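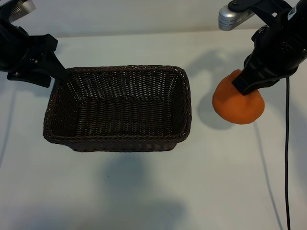

Lesego Botha wrote to us after last year's course that she came with no experience at all and went home able to finish a bread basket alone, and that she would tell anyone with patient hands to apply.

Call for participants: Winter Weaving Course at Ngubane House

Posted October 2019 by Ansel Iwasaki

We are looking for 8 participants for our basket weaving course in February. The course lasts nine days and is held in our workshop in Bulen. You do not need to know weaving before. We ask only that you are 18 or older and that you can stay for the full time, as we can not repeat the lessons for persons who arrive late.

In the first days everybody learns the round base and the simple border. After this you choose your own work, for example a tray, a bread basket or a bag for the market. The teaching is in English, but two of the teachers speak also French.

The fee is 354 dollars. It includes willow and cane, the use of tools and a warm lunch. A bed in the guest house costs 248 dollars for the whole stay. Please bring an apron, a small sharp knife if you have one, and indoor shoes, the floor is cold in winter.

To apply, send us one page about yourself and what you would like to make. Photos of earlier handwork are welcome but not required. Write "Weaving" on the envelope and leave it at our office or at the Clorier shop in the same street. We answer all letters, also when the answer is no.

Last updated: 9 days ago
17 shares | 3 comments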